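Meltham Seeded Sandwich Loaf – Bread Mix, Makes 4 Loaves

Item 733
In stock
Ships from our Wendmont warehouse

Hi, Mared Phillips here! I write up most of the baking shelf, and I've been wanting to get this one on the site for ages, mainly so I can stop telling people about it over the phone.

Meltham is a plain seeded sandwich bread mix. You add water and a spoonful of oil, and the yeast comes in its own packets inside the box, one for each loaf. I've baked it by hand, in a bread machine and once in a cake pan (my loaf pan was full of somebody's meatloaf), and I liked it every time. The seeds are sunflower, flax and a little poppy. No raisins, no honey, nothing sweet – it's bread for eggs and cheese.

How I make it

Tip one bag into a big bowl, add the yeast, water and oil, and stir until it looks shaggy. Knead it till it's smooth. It will feel stickier than you want at first, so leave it alone for a few minutes before you go adding flour. Let it rise for 60 minutes somewhere out of a draft, shape it, put it in the pan and give it a second, shorter rise while the oven heats up. The full steps are on the back of the box, and they're good ones.

Then please let it cool all the way before you slice it! I know. I don't always manage it either.

Slicing and freezing

I get 16 slices from a loaf if I'm careful, and fewer if Trefor from our packing room is holding the knife. Slice the whole thing, slide a bit of parchment between the slices and freeze it in a bag. You can toast it straight from frozen, just turn the dial up a notch. To my mind it's at its best on day two, toasted fairly dark, with salted butter right up to the crust. 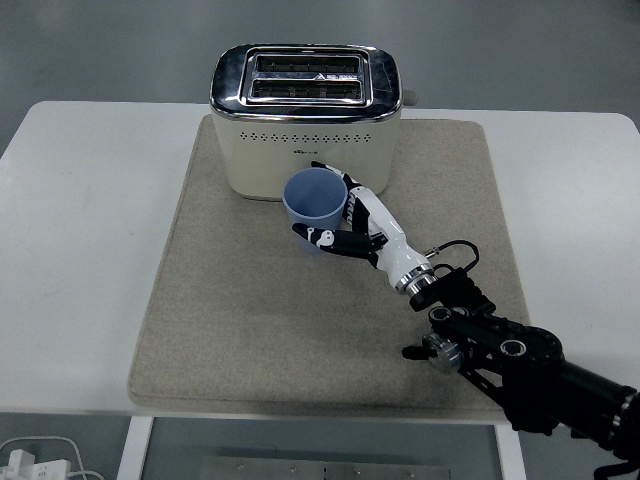
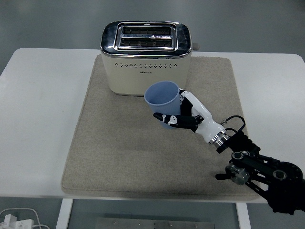 If you like big slices, trim the domed top off before you toast. I save those trimmings for croutons – cubed, tossed in oil and baked until they rattle on the tray. The heels make very good breadcrumbs too.

What's in the box

Four bags of mix
Four packets of yeast
Recipe card with a dinner roll version

Good to know

Contains wheat. Keep the box somewhere cool and dry, and use an opened bag within the month. We also carry the Jarman rye mix, which is darker and a good bit denser, and the plain white Hulov mix if your kids pick the seeds out. Hulov is sold out right now but should be back in January.

Orders of more than four boxes go out in two parcels, and they may not land on the same day.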